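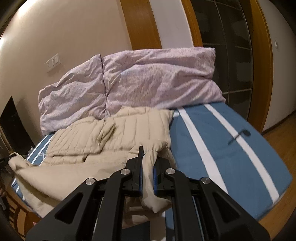

Kela pays people to tidy their bedrooms, and wants a robot to learn from it

Kela, a home robotics startup, has begun sending hand-held grippers to paying participants in Sulorley, who use them to fold jackets, straighten beds and put away laundry in their own homes. A camera on each tool records the work. The company says the recordings will train a system that can one day do the same chores on a robot arm, with no person holding the handle.

The program started in November with 9 homes. Kela says it has collected almost 300 hours of footage since then, most of it in bedrooms. It plans to keep going through the spring and to add kitchens if the money holds out.

How far that footage will carry a machine is another matter. Kela has not shown a robot folding anything outside its own office. Asked at an open evening on Wednesday when it would, the company said it was "focused on breadth of data at this stage" and gave no date.

The idea behind the program is simple enough. Clothes and bedding are hard for robots because they never lie the same way twice. A puffer jacket, for instance, changes shape each time it is picked up by a sleeve. Writing rules for every crease is hopeless, so developers gather large numbers of examples and let a learning system look for patterns. Real homes offer more variety than a lab table does, and a hand-held tool costs much less than shipping an arm to every address.

What the company talks about less is how much of the skill in those recordings belongs to the person. Someone who lives in a house knows which way the closet opens and which coat has the stubborn lining. They lean over the bed, shift their weight, turn a wrist and try again without thinking about it. The tool records where the gripper goes and what its camera sees. It does not record why the person gave up on one sleeve and went for the other, and an arm bolted to a base may be unable to reach around a mattress the way a person can.

There is also the question of what counts as a good example. Under the current rules, participants mark each attempt as finished or failed themselves, and only finished attempts earn the full rate. Kela says its staff review a sample of the clips but would not say how large a sample. A jacket folded badly and marked finished goes into the pile with the rest unless somebody catches it. Failed attempts, which might teach a system how to recover from a slip, pay less, and so people have little reason to send them in.

The company has promised results before. Its previous project, a towel sorter called Cokov, was announced for hotel laundries and dropped after 2 trials. Kela described those trials as "encouraging" at the time. It now says that Cokov had too few examples to learn from, and that the home program is meant to fix exactly that. Whether a shortage of examples was really the trouble is hard for an outsider to judge, as no figures from either trial were published.

Privacy got only brief attention on Wednesday. Participants are told to put away mail, medicine and family photos before they record, and they can ask for a clip to be deleted within 2 weeks of sending it. After that, according to the consent form, it may already have been used in training and cannot be pulled back out. The form also lets Kela share footage with "research partners." The only one named so far is Onyshchenko, a software firm that handles storage and labeling. Anyone who has seen how much of a room a camera takes in while somebody folds a coat may want to read that page twice.

None of this makes the work worthless. Recordings from real bedrooms are scarce, and a clear account of what a system learned from them, including where it failed, would be useful well beyond one company. Kela says it may release part of the collection but has not decided which part or under what terms.

Sign-up for the next group of homes is open now to adults in Sulorley. Applicants need a bed, a washable set of clothes and a steady internet connection. Pay is by the finished attempt, and the grippers have to be returned.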